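Hildegard Dreßler had promised her sister two arms that fold laundry before July. In the shared workshop they called the machine Titen, and Fotis came each evening to help her with the cables.

"It still forgets the sleeves," he said.

"Then we teach it the sleeves again."

She smoothed the T-shirt on the table, closed the side door and pressed the key. This was attempt 47.
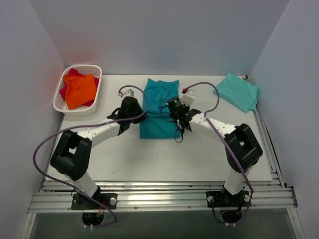

Fotis held his breath. Hildegard looked only at the collar and spoke to it softly, like to a child who learns to swim.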